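# Let the toy library keep its shelves

*3 October 2022*

The town council wants to fold the toy library on Brirkitz Street into the main branch and replace most of its stock with a catalog. Families would order online and collect a sealed bag from the front desk. The plan saves 600 square feet of rented space. I think it is a mistake, and I say that as someone who pays the same taxes as everyone else and would like them lower.

My daughter is four. We have been going to Brirkitz Street since she could sit up. She picks things I would never have picked. Last April she passed over a big play kitchen and took home a bag of wooden spoons and a tin funnel, and she used them every day until they were due. If I had been ordering from a list, I would have ordered the kitchen.

A small child can't choose from a catalog. Parents choose, and parents choose by age label and by whatever looks educational. The child's part in it is gone. A regular library would never be run this way. We let children pull books off the shelf, look at two pages and put them back in the wrong place, and we accept that someone has to tidy up. 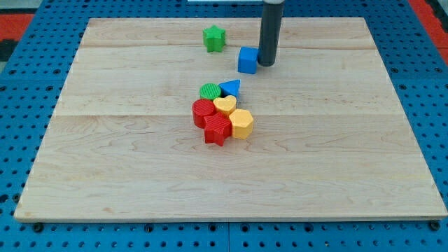 *Shape-sorter blocks in red, yellow, green and blue.*

The council's report makes a lot of loan figures. It says that 55 percent of the stock went out fewer than two times last year. I believe the number. It leaves out everything that gets played with on the floor and never checked out, and on a wet morning that is most of the room. Kusum Solanki, who ran the place for 7 years before she retired, told the council this in writing. Her letter is in the appendix, after the parking survey.

There is also the matter of who goes. The main branch is on the far side of the highway, and the Zindov bus stops there once an hour. People with cars will manage. The grandmothers who walk over from the Siriwardena apartments with a stroller will mostly stop coming. I don't see any line in the report for that.

I will grant the council two points. The rent is too high for the condition of the building, and the heating bill is worse. Some of the stock is also worn out and should go. A puzzle with missing pieces is no use to anyone, and the place has been slow to throw things away.

Neither problem calls for a catalog. The old Trutudach storefront is half the size, on the same street, and has been empty for two winters. Put the best of the stock in there on low open shelves. Raise the family membership to 80 dollars for those who can pay it and leave it free for those who can't.

The comment period is still open, and the form is at the front desk of the main branch.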